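Kakby Weather Desk – progress report to the Wultura Fund, October

Work covered: local forecast text and overnight station readings for the Kakby valley.

Station network. 17 of 22 stations now report every ten minutes. The other five still drop out overnight, mostly on the Cheon ridge, where the radio link is weak. New antennas are on order.

Forecast checks. We compared 448 evening forecasts with the readings from the following morning. Low temperatures were within two degrees in around 58 percent of cases. Rain chance was set too high on clear nights with an east wind – the cause is under review.

Software. Skiltance now writes the evening text directly from the model output. The repeated paragraph bug is fixed. Wind ranges are still rounded by hand.

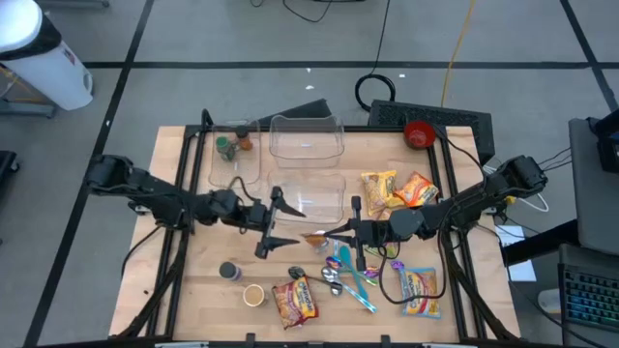
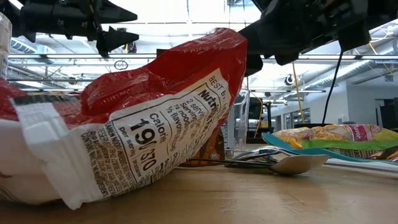
Spending is on plan, apart from the antennas, which were charged to the repair line. Next period: move the two lowest ridge stations, rerun the rain checks, and send the revised station list to the fund office.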